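Can It Do the Dishes Yet?

Every February I sit down and answer the same reader question, and every February the pile of mail asking it gets a bit taller. When do I get a robot that cleans my house? I love this question. I want one too! I have a hallway closet I haven't been able to close properly for a good long while, and I would happily hand it over to anything with a motor.

So I spent a chunk of the month asking people, reading, and going to see a few things in person. My short answer is "some of it, slowly, if you help." The long answer is the rest of this item, so get a coffee.

Start with the chores that are pretty much done. Floors, obviously. Mine gets vacuumed by a little disk that still can't handle the fringe on the rug in the den, but the kitchen is fine and I don't think about it anymore. Lawns, if your lawn is flat and dull (mine is neither). Dishwashers and washing machines have been doing the wet part of the job since before I was born, and I think we forget to count those because they don't have arms.

The trouble is everything on either side of the machine. Somebody has to carry the plates over and put them in, and somebody has to take them out again and remember which shelf the big bowl lives on. Same with laundry. The washing is easy, and then there's a heap of warm shirts on the bed glaring at you. All the stuff that's left over for us humans comes down to picking things up and putting them somewhere else, and that is exactly the part that's hard.

I got a good talking-to about this from Thịnh Âu, who works on picking at Kukstead, a small outfit that builds sorting cells for repair shops and returns counters. I came in asking about folding towels and he very politely steered me back to plain old tidying. His view is that if a machine can't reach into a mixed pile and come out with one thing, held well, then there's no point talking about towels. "People ask me about cooking," he said. "I would like to get through a junk drawer."

A junk drawer! I have three. I went home and looked in one of them with new respect. Batteries, a tape measure, a candle stub, a key to nothing, rubber bands, a pair of reading glasses with one arm. I can find the tape measure in there without looking. I just push my hand in and my fingers know. Try writing down how you do that. I did try, and I got as far as "feel around" and gave up.

Here are a few things I learned about why it's such a pain. Clear plastic is awful, because a camera looks straight through it and sees whatever is behind. Shiny things throw glare around. Soft things change shape when you squeeze them, and hard round things scoot off. Anything lying right up against a wall leaves no room for a finger on the far side, so you either nudge it out first or come at it from some odd angle. We do the nudge without noticing. I watched myself do it with a bar of soap this morning and felt quite clever.
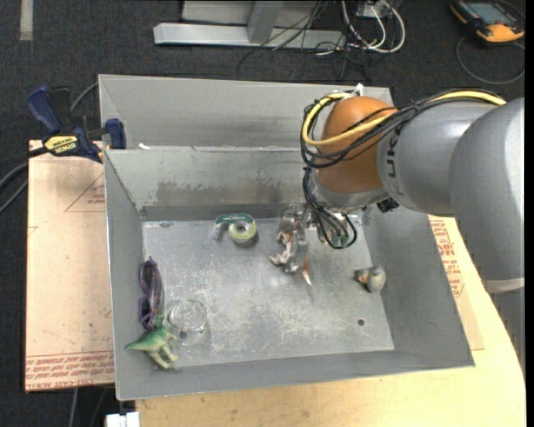 And then there's knowing what to do once you've got hold of something. A toy goes in the toy box and sunglasses go by the front door, at least in my house. In yours they might live in the car. Thịnh says that part has come along faster than he expected, and that the software is now pretty decent at guessing what an object is. It's the hand that lags behind. A gripper that's great on a stuffed toy may be hopeless with a playing card, and swapping from one to the other eats up time.

Shop floors have it easier, by the way. If you run a parts counter you can decide that everything arrives in the same kind of bin, at the same height, under the same lights. You can bolt the arm down and keep the dog out. I called a friend who manages a returns room that put in a Davico cell to sort small goods, and she's happy with it on the whole. It handles 39 kinds of item, and a person stands by for whatever it won't touch. She used to have four people on that table and now has two, with the others moved up front, where she was short anyway. She did say the first weeks were rough, and that she'd have quit on it if her boss hadn't already signed for the thing.

Now compare that to my living room. The lights change all day, there's a cat, and nothing is ever in the same place twice. I also don't have room to bolt anything to anything.

A couple of companies say they'll sell you a home helper regardless. I went to a Clollano demo where the machine cleared a coffee table, and I'll be fair, it cleared it. It took 16 minutes. I could have done it during one commercial break, but then I wouldn't have done it, would I? I'd have sat there. If the thing works while I'm out, I don't much care how slow it is. My worries are the price, what happens when it drops a glass, and whether I'd spend my evenings rescuing it from under the table like I do with the vacuum.

The Devadiga people are going the other way and leaving arms out entirely, with drawers and shelves that slide out and sort themselves. I haven't seen it running yet, so I'll hold my tongue, but I've asked for a visit and will report back.

My advice for this year, then. If you've got a small shop with a steady stream of small stuff, go see a picking cell at work, and bring your own worst bin of parts with you. Don't let them use theirs. If you're after help at home, buy the good vacuum, put up some hooks, and wait. I'm waiting too, with my closet door propped shut by a chair.

Keep the letters coming, and tell me which chore you'd give away first. Mine is matching socks.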